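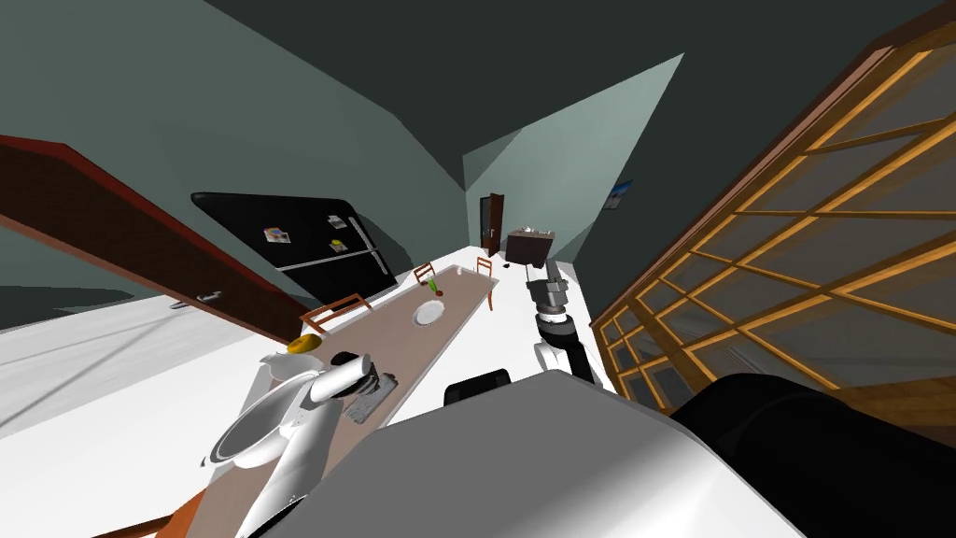
4. Setting up your precinct walk list

Okay, you've got Kukix installed and you're logged in, so let's get your first walk list ready! I ran the Arboleda ward race on this thing, and I made every mistake there is, so I'm writing it the way I wish somebody had written it for me.

1. Open Lists and pick New Walk List. Give it a name your people will recognize (I use the ward and the street, like "Arboleda Mill St").

2. Choose your voter file. If the county sent you more than one, take the newest. Mine was dated 2025-11-07 and had 863 doors in it, which is a lot for one list, so don't panic yet.

3. Click Split by Turf. Set the size to 141 doors or fewer. I tried bigger turfs early on and folks came back at dark, cranky, with half the sheets blank.

4. Assign each turf to a person. Type the name, then press Enter. If you only click away, it doesn't save. Percy Valderrama lost a whole evening of assignments that way and I still hear about it.

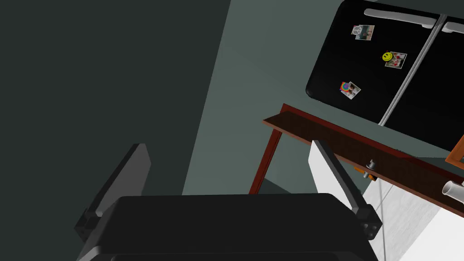

Gripper open, fingers spread wide.

5. Add your script. Keep it to six questions, tops. Put "Are you planning to vote?" first and the yard sign question last.

6. Hit Publish. Walkers see the list on their phones within 15 minutes, and pulling down on the screen hurries it along.

Caution: Don't re-import the voter file once people are out walking. It wipes the notes on any door that hasn't synced, and there's no undo. I did this in December, before the runoff, and had to call every walker (sorry again, Radoslava Urban, who had the hills).

Note: Apartment buildings come in as one door unless you turn on Show Units under Settings. Turn it on before step 3, or your turf sizes will be way off.

Note: If a voter asks to be left alone, mark them Do Not Contact, not Refused. Refused doors pop back up on the next list!

Phone lists work almost the same way, and they're in section 5.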